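A few posts on number puzzles, as I've been asked twice which ones are worth buying now that every newsagent has a full shelf of them.

1/ I started with a Pellorach book in May. It's a grid puzzle where each row has to add up to the number at the side, and no two touching squares can hold the same digit. Simple rules, slow going.

2/ The book has 51 puzzles. The first ten are too easy and the last six are too hard, or too hard for me. The middle is good. I do one with a cup of tea and stop when the tea is finished, whether the grid is done or not.

3/ Clillitz is the one most people will have seen. You fill a diamond shape and the diagonals matter as well as the rows. I found the diagonals hard to follow at first. Drawing a faint line along each one helped. After a week I didn't need the lines.

4/ Use a pencil. The paper in the cheap Clillitz books is thin and a rubber goes straight through it if you press. The Demissie editions have better paper and spiral binding, so they lie flat. They cost more and you get fewer puzzles.

5/ Demissie also print the answers upside down at the foot of the next page. I don't like that. I can read upside down well enough to spoil it for myself, so I cover the bottom of the page with an envelope.

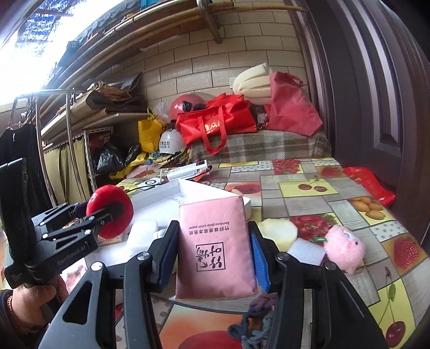
Bamboo tissues, upside down.

6/ Skekdale is a different thing. It's a word and number mix, where each letter stands for a digit and you work out which from a set of short sums. If you liked codes as a child you'll like this. My sister did one in the time it took me to read the rules.

7/ There's a Skekdale league you can join by post or online. It had 1109 people on the list when I signed up. You start on 900 points and go up or down with each round. Anyone over 2000 gets moved to the top group. I am not near the top group.

8/ The league rounds are harder than the books. The clock starts when you open the puzzle, so don't open it and then go and answer the door — I did that in my second round and lost most of my points.

9/ If you only want one, get the Clillitz, the medium book with the green cover. If you already do sudoku every day you'll probably be bored by the easy one.

10/ Swaps welcome. I have a Pellorach with the first 30 done in pencil and rubbed out, and would take any Demissie in return. The spiral on mine has come loose and pages 12 to 15 have gone.

2021-07-11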